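March
By the Serport desk
Filed under: Automation, Workplaces

Before lunch the data lead at Vivetetti had recorded 193 examples of one job: putting a small item into a cup. She wants 791 before the model is trained again.

"People expect the programming to be the slow part," she said. "For us it's the recording."

An operator guides the arm through each attempt. Clasix, the company's in-house software, logs the movement alongside the video. Three operators share the work and swap every hour.

"You get tired and your grasps all start looking the same," she said. "The model learns that too."
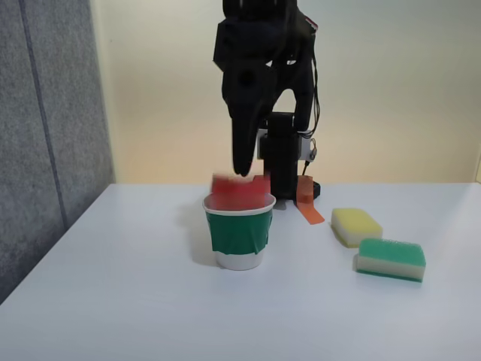

A red block at the rim of a paper cup during recording at Vivetetti.

Failed attempts are labelled and kept in a separate folder. The cup is moved after every seven tries, a habit she picked up at her last job, at Chuang.

"I'd like to move it more often," she said. "We'll see what the next round of training looks like."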